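Converting a lease on a shared roof deck when the building changes managers

Posted Jun 9, 2022 in Housing and Tenancy

Our tenants' association holds a written agreement with Heston, the former management company, for use of the roof deck at a monthly charge of $300. The building has been transferred to Pidlow, and the new manager has informed us that the charge will rise to $600 in August. The agreement runs for a further 2 years and contains no clause on increases. Is the new manager bound by the terms we signed with the old one? We would also like to know whether we should continue to pay the original amount while the matter is in dispute.
Boyang Qiu

As a general rule, a change of management does not end an existing agreement. Heston most likely signed as agent for the owner, and the owner remains the responsible party. Please check the signature page. If it reads "on behalf of" the owner, the new manager takes over the agreement as it stands. If Heston signed in its own name only, the position is less certain and local advice should be obtained.

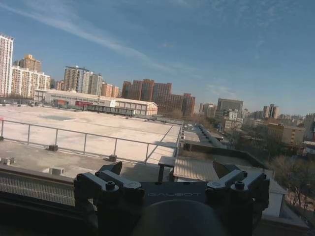 Vol. 4, No. 2

With regard to payment, the association should continue to pay the agreed amount on the usual date and keep proof of each payment. A short letter should accompany the first one, stating the amount, the month it covers and the clause under which it is made. Do not withhold payment altogether, as this may be treated as a breach. Note also that a license to use a space is often easier to cancel than a lease - the title of the document does not settle which of the two you have.
Qiu Tenancy Desk

We had nearly the same problem with a storage room. The manager dropped it after one letter. Send yours by certified mail.
Fasteo

The previous reply assumes that the owner has not changed. If the building itself was sold, ask for a copy of the assignment. Deadlines for objecting differ from state to state, and the county housing office can confirm which ones apply.
rowhouse_clerk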